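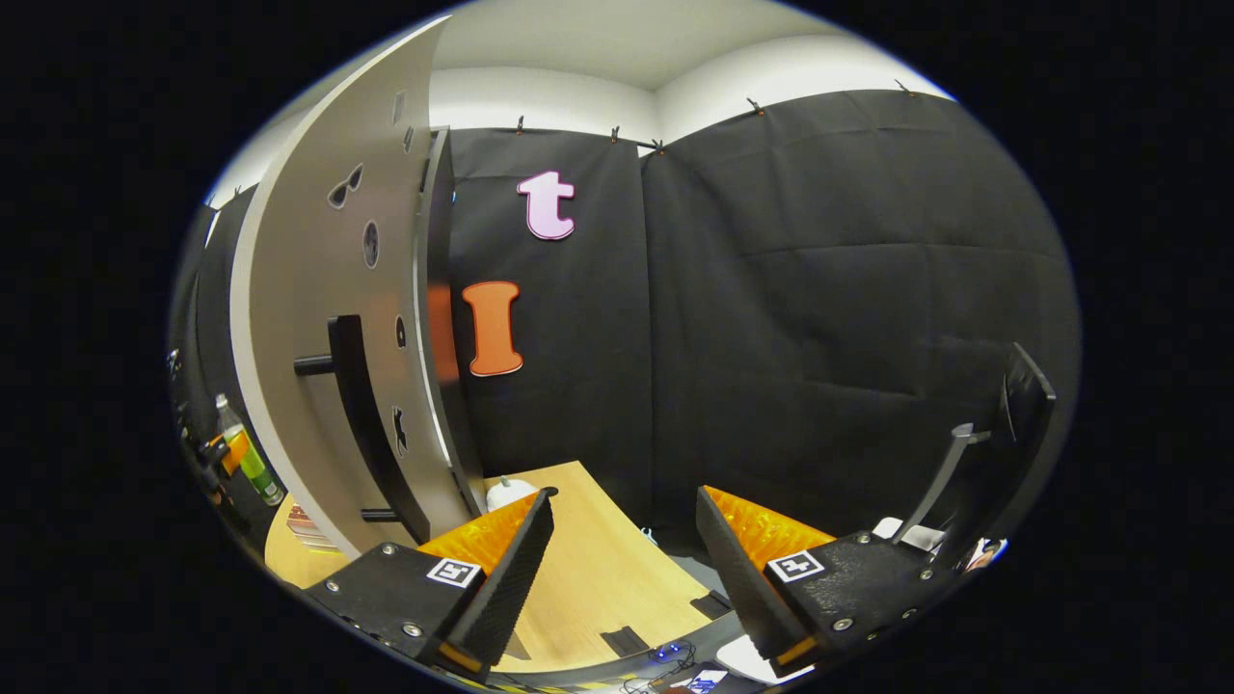

Why does my Lollow copy of the novel stop at page 70 when the contents list runs to 331?

The file you downloaded is the sample edition, which ends after chapter 2. Remove it from your shelf, sign out, sign in again and download the full text.

Ticket 23, opened 20 Sep 2021 by Duarte Bragança
Book: Grenau, translated edition, Teixeira
Removed sample, signed in again. Full text loads. Translator's preface still missing. Passed to Teixeira for a new file.
Status: waiting on publisher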